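2019年1月31日　文:ミレイユ・ゲラン

当サイトではクッキーを使用しています。閲覧を続けると、使用に同意したものとみなします。

双腕セルの予算について

次年度の設備計画のうち、袋詰め用の双腕セルの部分をお知らせします。対象は、果物の模型をかごと薄いポリ袋の間で扱う作業です。袋は形が決まらないので、見積もりでは腕の価格よりも、指先と手首カメラの費用に注意しました。

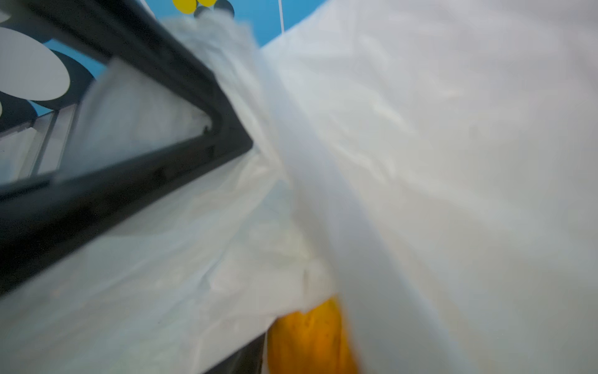 見積もりは3社からいただきました。Akumuraの案は本体が安いですが、保守が別の契約になります。Kelettiの案は保守を含み、納期は10週間です。金額だけの比較は少し危険だと私は考えています。

指の部品は消耗品として計上します。かごの縁や台に当たることがあり、交換の回数はまだ正確に読めません。そのため、最初の注文に予備の指を10組入れました。 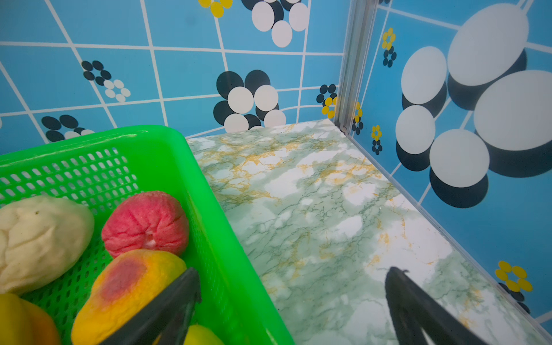

設置場所はWendstead棟の1階を予定しています。アルミ枠と壁のパネルは、今の寸法のまま注文できます。台の模様も同じものを希望しましたが、こちらは在庫の確認を待っています。
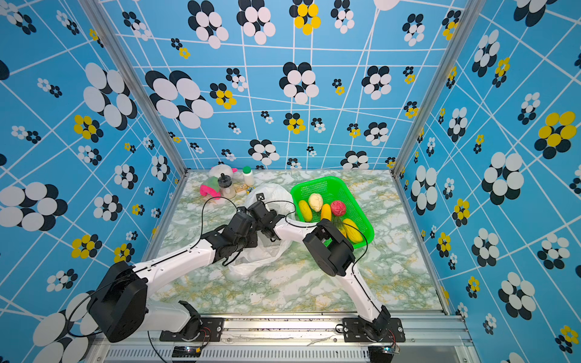

ジャイロ・モスケラからは、腕を2本とも同時に買う必要があるのか、1本は来年度でもよいのではないか、という意見がありました。検討しましたが、袋の口を開ける手と物を入れる手を分けたいので、今回は2本で申請します。その代わり、予備のコントローラーは計画から外しました。

残っている作業は、電源の容量の確認と、配線カバーの選定です。小物の品目を増やす場合は、3月の発注の前に私まで連絡してください。

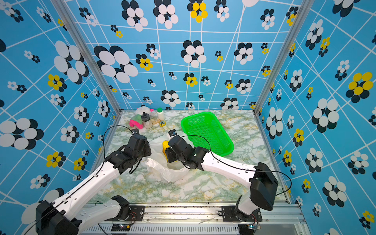 申請の手順

申請書は53番の様式を使います。保守費は本体と別の行に書いてください。添付する見積書は、有効期限が切れていないものに限ります。

最近の記事
・Arango倉庫の搬送台車、更新の見通し
・リースと購入の比べ方
・予備部品の棚番号が変わりました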